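How to Put Together a Care Package That Gets There in One Piece

Posted May 13, 2020

My sister Deirdre moved to Clundmont nine years ago, which is far enough that I can't run over with soup when one of the kids is sick, and so I became a person who mails boxes. I've mailed them for birthdays and for exam weeks, for a broken wrist, for a new puppy, and once for no reason at all except that I'd found the good licorice. With so many of us staying put this spring, several friends have written to ask how I do it, and after typing out the same long answer for the third time I thought I'd better put it on the blog, where I can be as long as I like!

You don't need to be crafty for this, and you don't need to spend much. You need an afternoon, a table you can leave messy, and a little patience with tape.

Start with the person

Before you buy anything, sit down with a cup of something and write the person's name at the top of a piece of paper. Under it, put down whatever comes to mind: what they snack on when they're reading, what they complain about running out of, the thing they laughed at the last time you talked on the phone. I do this even for people I've known all my life, and I'm always surprised by what lands on the page. My first list for my nephew had "socks" on it three times.

Then cross out anything they can easily get for themselves, unless it's a great favorite. A tube of toothpaste is a perfectly useful thing, but it takes up the room of a small treat, and it won't make anybody call you up.

For children I like to mix something to eat, something to hold, and something to do. The thing to do can be as simple as a pad of paper with the first line of a story written on each page. One of my readers, Tracey Lightfoot, sends her grandchildren half a drawing and has them mail back the other half, and I've been meaning to steal that idea for ages.

Pick your box

People nearly always pick a box that's too big. It looks generous on the table, but everything slides around inside, and you end up filling the empty space with newspaper (and paying to mail the newspaper). Gather your things first, set them on the table in a tight group, and then go looking for a box that fits around them with an inch or two to spare on every side.

A used box is fine as long as the corners are still sharp and the bottom doesn't sag when you press on it. Peel off or black out every old label and bar code. If you're using a pretty gift box or a thin store carton, put it inside a plain, sturdy shipping box. The outside will get scuffed, and you'll want the nice one to arrive looking nice.

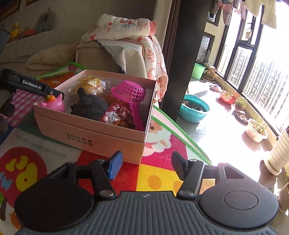
Now, about weight. Post offices and carriers all have their own rates, and they change, so look them up before you start and not after you've taped everything shut. I keep a kitchen scale next to me and weigh as I go. My own rule is that a jar has to earn its place. One jar of jam can weigh more than everything else put together, and I found that out one December when I sent four of them and paid more in postage than I had for the jam.

Choosing food that travels

Anything sealed by the factory is going to be your friend. Wrapped cakes and cookies, crackers, hard candy, tea bags, instant cocoa, and dried fruit all travel well. Chocolate is lovely in winter and a heartbreak in July, so I leave it out from late spring until the leaves turn.

Homemade baking can go too, but choose the sturdy sort. Bar cookies, gingerbread, shortbread and biscotti hold up beautifully. Anything with a soft frosting or a cream filling should stay home with you. Let everything cool all the way down before you wrap it, and I mean all the way, because a cookie that's even a little warm will make its own fog inside the bag and turn soft by morning. I wrap bars in pairs, flat sides together, and tuck them into a tin with a folded paper towel on top.

Keep smells apart. Mint will get into everything, and so will scented soap. Deirdre still brings up the lavender shortbread, which had no lavender in it when it left my kitchen.

If the box is crossing a border, check what's allowed. Meat, fresh fruit and seeds are often not, and you'll have to fill out a customs form listing what's inside. Be plain on the form. "Candy, 300 g" is better than "goodies."

Packing it

Put down a layer of crumpled paper first, then your heaviest things, as close to the middle of the bottom as you can manage. Build outward and upward from there, with the flat things standing along the sides and the soft things tucked into the gaps. A pair of socks or a dish towel makes wonderful padding, and the person gets to keep it. Small stuffed animals are good for this too, and they don't seem to mind.

Anything that could leak goes in a zip bag, with the air pressed out, and then in a second zip bag. Anything that could break gets wrapped by itself, never bundled up with a friend. I learned that one from my old neighbor Eamon Daly, who packed china for a moving company before he retired and who would wrap a teacup as if it were going to the moon.

When you think you're done, close the flaps without taping them and give the box a gentle shake. If you hear or feel something moving, open it up and add more paper. Keep going until it's quiet. Then check that the flaps meet without bulging, since a box that's packed too full tends to split along the top seam.

The note

Please write a note! It doesn't have to be long or clever. Tell them what the weather's doing, what you had for supper, what the dog rolled in. I put mine on the very top so it's the first thing they see, and I tuck an extra slip with both our addresses inside the box too, in case the label on the outside gets torn or soaked.

If there are several children in the house, put a name on each thing, or else send exactly the same of everything. I will say no more about the year of the one yo-yo.

Taping and labeling

Use real packing tape, the wide kind. Masking tape and ordinary clear tape will let go when the weather turns damp, and string gets caught in the sorting machines. Run one long strip down the center seam, letting it come a few inches down each side, then one strip across each end so it looks like a capital H. Do the same on the bottom.

Write the address in big, clear letters with a permanent marker, and lay a strip of clear tape over it so it can't smear. Include an apartment number if there is one, and a phone number if the carrier asks for it. Take a quick picture of the label and hang on to your receipt until you hear the box has arrived.

When to send it

Give yourself more time than you think you'll need. Right now the mail is slow in plenty of places, and I've been adding an extra week to everything. For a birthday I write DO NOT OPEN UNTIL and the date across the inner wrapping, which works on my brother-in-law and on no one under twelve.

I'd love to hear what goes into your boxes, so do leave a comment if you have a cookie that travels well. Next week I'll put up my gingerbread recipe, the one that went to Clundmont twice and only lost a corner.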